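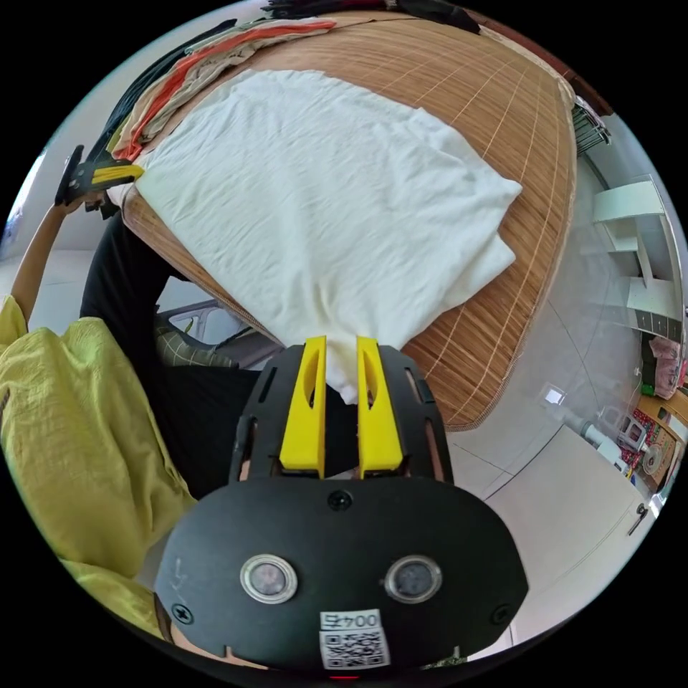

King-fai Chow wrote to us that folding is too hard for a first project, and that a club of beginners should start with picking up blocks. We talked about it at two meetings. In the end the members voted for laundry, and the Skolside Robotics Club has now a project name, Wiltuvix, and a goal for May: one arm on a table that folds a shirt without help.

To teach the arm, we first collect our own folding. A member holds one gripper in each hand and folds as usual, only slower, and every fold is saved as one recording. We want 1000 recordings before we train anything. At the date of this newsletter, 5 January 2018, we have 800, and I must say the last ones are much better than the first ones. In the beginning we all moved too fast, and we let go of the cloth before the fold was finished.

We learned some things which may be useful for other clubs. Cloth is not like a block. If you take it a little too far from the corner, the second layer stays behind and the fold goes crooked. We now ask everybody to pinch the corner, wait a moment, and then lift with both hands at the same speed. It is also good to work on a bed at home, not only on the club table, so the program will meet different backgrounds and different light.

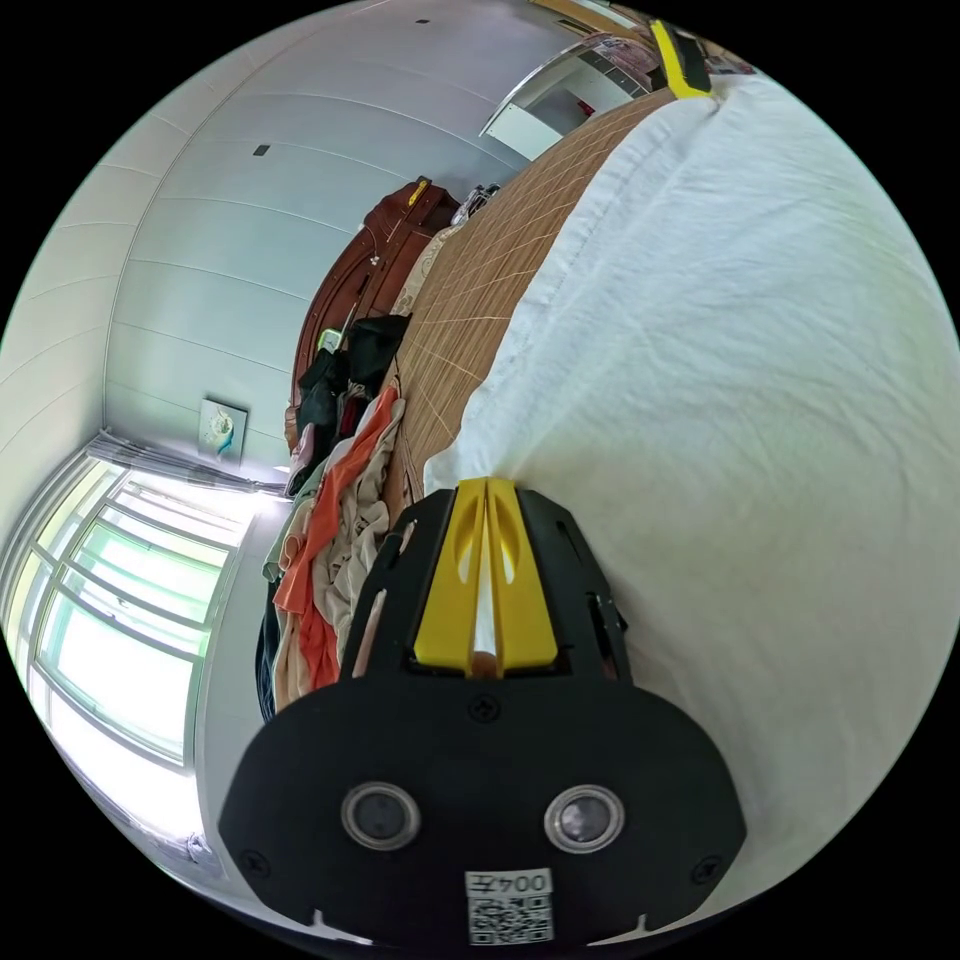

Left-hand gripper, between the clothes and the white fabric.

The marking of recordings is the slow part. Each one has to be watched and cut at three points: grasp, lift and release. Hui-mei Tai has written a small script that suggests the cuts by looking at the finger opening. It is right most of the time - when the cloth is thick it still makes the release too early, and we correct it by hand. The script is called Liao and it is in the shared folder, together with a page of instructions. Please read the page first, as the colour codes have changed.

Our next task is the sleeve. For flat pieces we have one way of folding and everyone follows it. For sleeves we have as many ways as members, and the program cannot learn from that. Please send your favourite method before the next meeting and we will choose one.

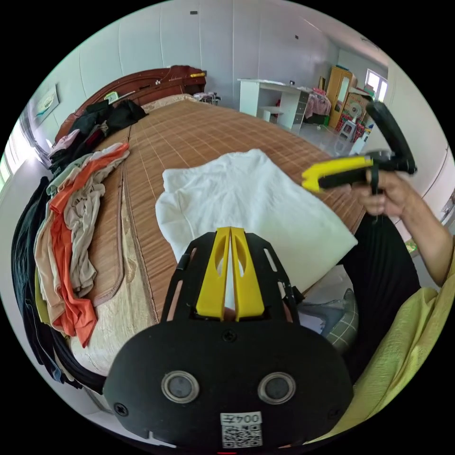
Hui-mei Tai would keep two sleeve methods and label them separately, saying that one method only will make the arm helpless with long sleeves. We will try her idea on a small set and compare.

New members are welcome, also those who have never written a program. Bring a shirt with buttons if you have an old one.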